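Notes from the hire barn

Well, the party season crept up on us again! The phone started ringing in January and it hasn't let up since, so I'm writing this with a headset round my neck and a cold coffee by my elbow. I wanted to catch you all up on what's new for the summer, and answer a couple of things that keep landing in the inbox.

The big one first: yes, we now have dance floors. Real ones, in panels that lock together, and they'll go down on grass as long as the ground is fairly level. We spent most of the winter going back and forth between two makers and ended up with the Pliven floor, mainly on account of how fast it goes together (my back voted too). The smallest size suits a backyard birthday and the biggest will take a full wedding crowd with room left over for the uncles. If you've already booked a tent with us for this year, you can add a floor at last season's price. Just reply to this email and I'll put it on your order.

We've also got new string lights from Flukix. They're warm white, they dim, and you can run a long string of them off a single outlet, so there's less cord snaking around behind the buffet table. I hung a set over my own patio to test them and now my family won't let me take them down.

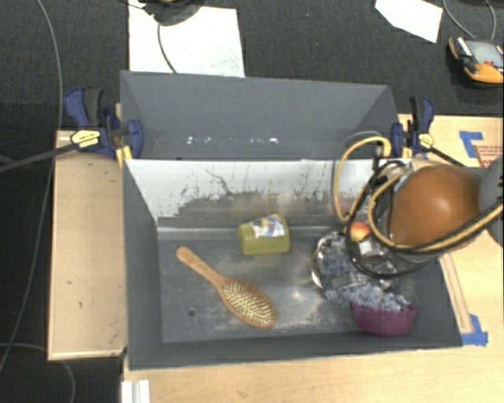
A gray bin with a few things inside.

Now, chairs. I get asked all the time how many to order, and my answer is always a few more than your guest list. Someone brings a cousin, a purse needs a seat, the band wants to sit down between sets. We have 400 of the white folding ones and they go out in stacks, so rounding up costs you very little. The wooden cross-back chairs are a different story. They're popular, they book up early, and for June they're already spoken for. July still has gaps if you're flexible.

Some of you came to the open evening at the Hinddale fairground, and thank you for that! We had 113 people through the tent, which was a lot more than I'd bought cookies for. The most common question was about rain. Our tents are fine in rain. Wind is what makes us change plans, and if the forecast looks rough I'll call you the day before and we'll talk about dropping the side walls or moving the tent closer to the house. Please pick up when I call, even if you don't know the number. It's me.

A quick word on delivery times too. We start loading at 7 in the morning, and on a busy day the truck makes several stops, so I can give you a morning or an afternoon but I can't promise you an exact hour. If your venue only lets us in during a set window, tell me when you book and I'll build the route around it. Same goes for narrow gates, steep driveways and dogs who don't care for strangers. We like dogs, we just like to know.

And for anyone planning a smaller get-together, have a look at the Sakamoto package. It's a little tent, tables and chairs for your group, a set of the lights and a drinks tub, all for one price with setup included. I put it together for graduation parties but it's been going out for baby showers and retirement lunches as well, and one couple used it for a very sweet vow renewal in their orchard.

Deposits for fall dates open next month. If you want an early October weekend, I'd get your name down now, as those always go first.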